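Clirska Bimanual Tabletop Set, notes for release 8

Simulated two-arm pick and place episodes, built at Tollcombe. Maintainer: Hoi-yan Tam. Read the fault notes before training on any of it. 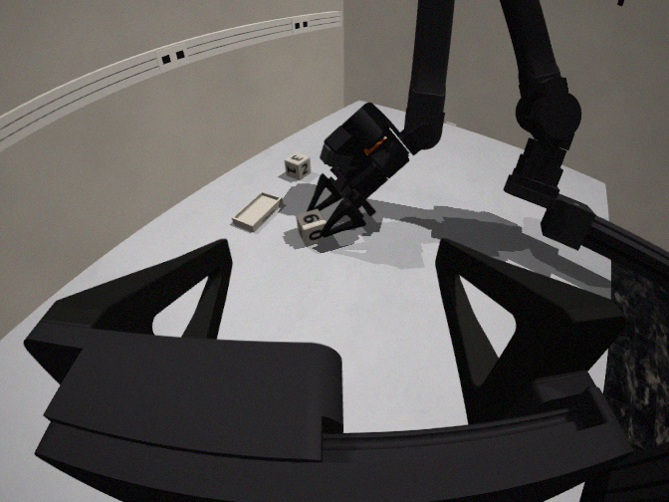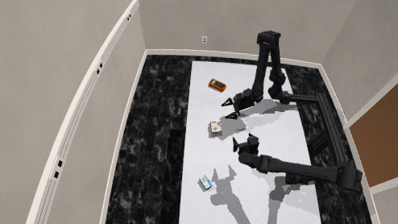

Known fault: missed inter-arm collisions. The self-collision filter was loaded once per arm, and pairs made of one link from each arm were never checked. The fault affects 27 of 458 episodes. In these the arms pass through each other and the logged contact force stays at zero. Both arms work over the same white tabletop, and their reach overlaps across most of it, so an affected episode can look normal until the wrists are compared in the joint log. Shadows on the table are no guide to clearance, as those of separate links merge.

Status
Affected episodes are listed in bad_pairs.txt and are still in the archive. The default loader skips them. The Katona loader does not.

Safety
Do not replay trajectories from this release on hardware. The Erkholm replay script has no inter-arm check of its own and will send the joint targets as recorded.

Open items
Gripper fingertips still use the coarse collision mesh.
Episode 330 has a truncated force log, cause unknown.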